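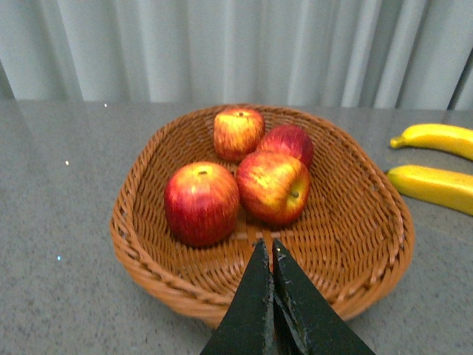 Apples in the wicker, bananas on the counter.

The woman who runs the fruit counter at Jikley has strong views on baskets, and most of them come down to air. She has supplied offices and small hotels with fruit for 15 years, and she says the container matters as much as what goes into it.

"People put apples in a glass bowl and pile them up to the rim," she says. "The ones at the bottom get bruised and you don't see it until you lift them out. With wicker you get gaps in the weave, so the air moves. And I keep it to one layer if I can."

She likes a wide, shallow shape with a braided rim. The rim is where a cheap basket fails first, she says, and she runs her thumb around it before she buys. Her regular supplier is Tatex, which sells her a plain oval under the stock number 308. She has tried painted ones and sent them back.

Apples stay with apples in her shop. Bananas go down separately, on the counter or on a hook, and she sells them to be eaten that week. "A banana will bring everything else along with it," she says. "If you want your apples to last, give them their own place. I tell customers this every morning and half of them go home and mix the lot."

The counter itself came later than the baskets. The old top was painted board, and it marked every time a crate was dragged across it. The new one is speckled gray, and she picked it because crumbs and dust don't show between wipes. It cost 823 dollars fitted, more than she had planned to spend.
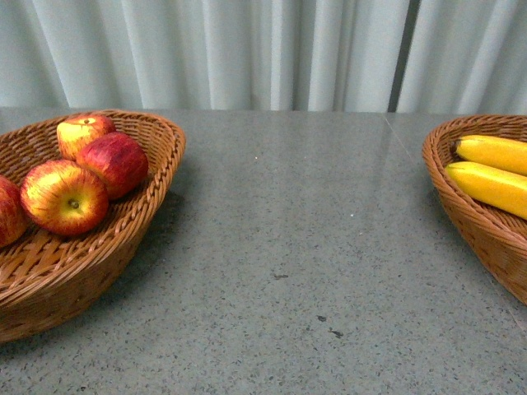

Page 2

A good part of the conversation was about space. She sets baskets well apart and leaves the middle of the counter clear. That is where a customer puts down a bag, and where she does her sorting.

"I used to fill every inch," she says. "Then I had nowhere to work. Now the baskets go to the sides and I leave them there."

Sorting is done before opening. Each apple is picked up, turned over and put back with the stem up, so that she can lift it without pressing on the shoulders. Soft ones go into a box under the counter for Antoniadis, the bakery two doors down, which takes them for turnovers. She doesn't charge for those.

She is not fussy about color. Customers ask for the reddest apple, but she says a streaky one with some yellow on it is often the better eating. She won't polish them either.

Asked about cleaning, she says a dry brush does most of it. In November, when the shop is slower, the baskets get a rinse in the yard and a day to dry. Gera, the café that orders from her, washes its baskets in the sink every night and goes through them quickly. She has mentioned it to them twice.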